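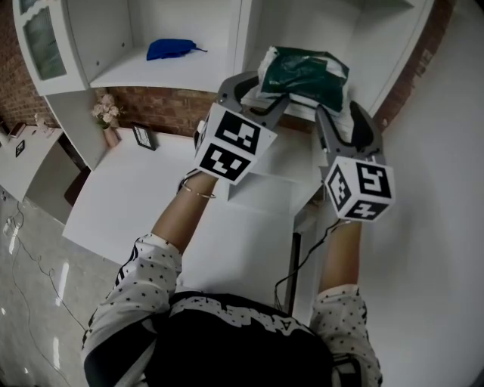 Refolding the corner shelves, part two

The corner unit has been in use for long enough now that I can say which parts of the original plan worked and which did not. The first post covered the choice of unit and the wall fixings. This one is about what goes on the shelves and how it has to be folded.

For anyone who skipped part one: the unit is built into the corner of the room, white, gloss finish, several compartments. It carries folded clothing only. Hanging items went to the rail behind the door, and shoes live in the hall. I considered the Bradell corner system first, but its compartments were too shallow for a folded sweater and I did not want sleeves hanging over the front edge.

Stack order

My first arrangement was by type: T-shirts in one compartment, sweaters in the next. It looked fine and was annoying to use. The items I wear weekly ended up under the items I wear twice a year, and every retrieval from the middle of a stack disturbed everything above it.

The current arrangement is by frequency. Frequently used items sit at chest height, seasonal items go on top, and household linen is at the bottom. Within a stack, the heavier and lighter-colored fabrics go underneath and the darker pieces on top. The color rule has a practical side: gloss white shelves with white fabric on them are hard to read in the evening under one ceiling lamp, and a dark green item on top tells me which stack it is from across the room.

Fold width

All folds are now the same width. I cut a template out of stiff cardboard and fold around it, then slide it out. The steps for a shirt:

Lay it face down and smooth it from the collar outward.
Place the template below the collar, centered.
Fold both sides in over the template, sleeves laid back on themselves.
Fold up from the hem in thirds and pull the template out from the top.
Turn it over so the folded edge faces you.

The folded edge must face the front of the shelf. With loose edges at the front, the stack spreads by itself over a few days, particularly with thin jersey. Sweatshirts need a half fold in place of thirds, otherwise the middle bulges and the stack leans.

Stack height

I tested this with a tape measure. The compartment I use most is 43 cm high inside. Stacks up to 5 items stay straight without support. Above that the lower items compress unevenly and the top one slides toward the wall. The unused space above the stack is not wasted, in my opinion - it is what allows two hands to go in, one on each side, and lift the whole stack out without dragging it along the shelf.

Lifting from both sides is the main habit I had to learn. Pulling from the front with one hand moves the top two items and leaves the rest rotated. If I want something from the bottom, the whole stack comes out onto the bed, the item comes out, and the stack goes back in. It takes a few seconds longer and saves refolding.

The gloss surface

Gloss has one disadvantage for clothing storage: low friction. Smooth cotton moves on it. I tried three liners.

Rustad cork sheet: good grip, left crumbs on white fabric. Removed.
Merkel drawer mat, ribbed: good grip, but the ribs printed lines into anything stored for more than a week. Removed.
Plain cotton cloth cut to size: moderate grip, washable, no marks. I keep this on the linen shelf only.

For the other compartments I went back to the bare surface. With the folded edge at the front and the height limit respected, the stacks stay put well enough. Cleaning is also simpler, just a damp microfiber cloth and then a dry one. Do not use the abrasive side of a sponge on gloss. I have one dull patch on the lowest shelf as a record of this.

Open points

The inner corner remains difficult. The space at the back, where the two walls meet, is reachable but not visible, and whatever goes there is forgotten until the season changes. At the moment it holds two spare blankets in a Darach storage bag, 700 grams in total, so light enough to pull out with one arm. A shallow box with a handle would probably be better. I have not found one in the right depth yet, and the ones I measured in May were all too tall for the compartment.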